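Dralota play center, open afternoon in February

I went over to the Dralota building in February for the open afternoon. It's the old carpet showroom on the Pridby side of the river, now split into play rooms for children under seven, with a toy library at the back. We are thinking of joining for the spring, and I wanted to see the rooms before paying for anything. The doors opened at 1 p.m. and I stayed until a little before 4.

The first room past the coat hooks is the play kitchen, and I spent longer there than anywhere else.

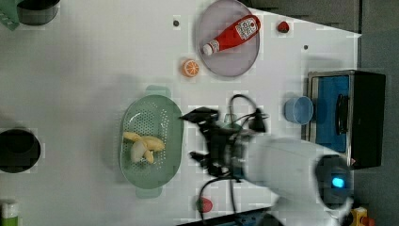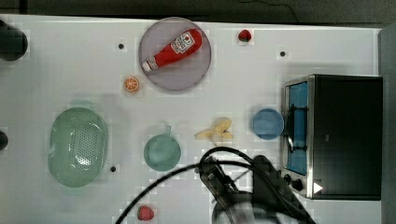
The play food is stored in lidded tubs and goes out on the tables at the start of each session. The woman on duty told me the food sets get more use than anything else in the building, and that the fruit goes missing most often. A lot of it leaves in coat pockets and comes back the next week. They don't chase anybody for it.

I liked that the kitchen things were a mix. You get real shapes that a child will know from home, like a colander, a plate and a ketchup bottle, and a toaster oven to play at cooking with. My daughter has one of those all-in-one play kitchens where everything is molded in place, and she stopped using it after a couple of months because the pieces can't go anywhere. Separate pieces on a table seem to last longer as a game. I wrote down "colander" in my notes, and I'm going to look for one.

The toys are washed at the end of the day in the utility room, which I was also shown. It has a double sink, a dish rack and a shelf of mesh bags. Small food goes into a mesh bag and gets dunked, and bigger pieces are wiped by hand. I asked about the toys younger children put in their mouths. There is a yellow bucket by the door of each room, and a parent who sees a toy being chewed drops it in there. Those get washed before they go out again.

After the kitchen room there is a building room with wooden blocks, a train table and a low carpeted step to sit on. It was the loudest part of the building. The blocks are stored in crates along one wall, and the floor is hard, so every tower that falls can be heard in the hall. They are hoping to put down a rug. I would bring slippers for a child who feels the cold, as shoes come off in there and the floor was chilly.

The quiet room is small, with beanbags and picture books. Two of the lights were out when I looked in. It has a half door, so an adult can see over it, and I thought that was sensible.

The toy library takes up the back of the building. It currently has 783 items on the list, and the shelves are built to hold 3000, so there are long stretches with nothing on them. Each item is in a clear zip bag or a box with a card tied to it, and the card lists the parts. You can take out 4 items at a time and keep them for three weeks. Lost parts are not charged for unless the toy can't be used without them. Puzzles have their own section and are checked when they come back, which takes time, so there was a pile waiting on a cart.

Several boxes on the lower shelf were play food and kitchen sets like the ones in the front room. I asked if they could be borrowed for a party and was told yes, if you book ahead. The party set has 100 pieces, packed in two boxes. Most of the shelving came secondhand from Zestska when they closed their storeroom, and some of it still has their stickers on it.

Membership is paid by the season. It covers the play rooms and the library, and a second child in the same family comes free. You can also pay at the door for a single visit, but that doesn't include borrowing. Forms are at the front desk, and I filled one out on the spot. They need a copy of something with your address on it, and I didn't have that with me, so I'll have to go back.

A few practical points for anyone planning to go. The parking lot is shared with Sequeira, the tile store next door, and the spaces nearest the entrance belong to them. Park along the fence. There is a ramp at the side door but the bell there wasn't working, so you need to knock or send someone in through the front. Strollers stay in the hall. There is one restroom with a changing table, and it had a line most of the afternoon.

Coffee was available from a hatch, along with banana bread and some very good cheese crackers. There is no seating at the hatch, and people mostly stood in the hall with their cups, which made it hard to get past the strollers. Drinks aren't allowed in the play rooms except water in a closed bottle.

The place was busy by 2 p.m. and had thinned out by half past three. If you want a proper look at the rooms, go at the start. I didn't get to see the yard because the gate was locked for drainage work. It should be open again by the end of spring, with a sand pit and a mud kitchen, and I was told old saucepans are welcome if anyone has some to give.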